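Student Project Report
Ground Vibration Screening for a Low-Cost Seismic Station at Oscombe
Submitted Sep 6, 2026
Authors: Alistair Haldane, Osvaldo Figueiredo

1. Background

The Prulholm network records small local earthquakes along the Rornemby fault. Its stations are spaced widely, and the valley at Oscombe falls in a gap between them. Events in the gap are detected, but their depths are poorly fixed. A station in the valley would shorten the distance between a typical event and its nearest sensor.

The purpose of this project was to find out if a low-cost station at Oscombe would be quiet enough to be useful. We did not try to locate earthquakes with the new data.

2. Sites and equipment

Two sites were compared. Site A is the concrete floor of a pump house beside the river. Site B is a shallow pit dug into weathered rock on the slope above the road. Each site had one vertical geophone, a digitizer, a battery and a GPS antenna for timing. The digitizers were built from the department's Barta boards, which sample all channels at a fixed rate and write to a memory card.

Before going into the field, both sensors were placed side by side on the same slab and left to record overnight. The two traces matched closely in the band we cared about. Below that band they drifted apart, and we treated the low-frequency part of every later record as unreliable.

3. Method

Records were cut into one-hour windows. For each window we removed the mean, applied a taper and computed the power spectrum. Windows with gaps or clipped samples were thrown out. The remaining spectra were grouped by hour of day, and the median was taken for each group. We used the median because passing trucks produce short, strong bursts that pull the mean upward.
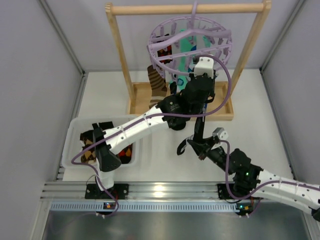

Detection was tested separately. A standard trigger compared the average signal level in a short window with the level in a long window, and declared an event when the ratio went above 4. The trigger list was then checked by hand against the Prulholm catalog – a slow job, and the main source of delay in the analysis.

4. Results

Site A was noisier than Site B at every hour of the day. The pump produced a narrow peak with several overtones, and the peak disappeared from the spectra when the pump was off. River noise raised the whole upper part of the band and did not change much between day and night.

Site B was affected mainly by traffic. Its noise level rose in the early morning, stayed high until evening and then fell. Wind also mattered. On the windiest night the nighttime advantage of Site B was mostly lost, probably through shaking of the fence posts next to the pit.

The catalog listed 5 local events during the recording period. Site B triggered on 4 of them and Site A on 2. The event missed by Site B came at the busiest hour on the road. It can be seen in the trace after filtering, but the ratio stayed under the threshold.

5. Sources of error

The recording period was short and covers one season only. River level was low throughout September last year, when an earlier class measured the same pump house, and their raw files could not be compared with ours because the sensor gain had not been written down. With so few events, the detection counts should be read as a check on the spectra and carry little weight alone.

Timing at Site A was lost twice when the antenna cable worked loose. The affected windows were kept for the noise spectra, which do not depend on exact time, and left out of the trigger test.

6. Recommendations

Site B should be used if a station is installed. The pit should be dug deeper and moved away from the fence, and the lid should be covered with soil. A higher trigger threshold during traffic hours would cut false alarms, but it would also hide small events – we suggest filtering first and leaving the threshold alone. Sensor gain, cable lengths and board numbers should be entered in the site log on the day of installation.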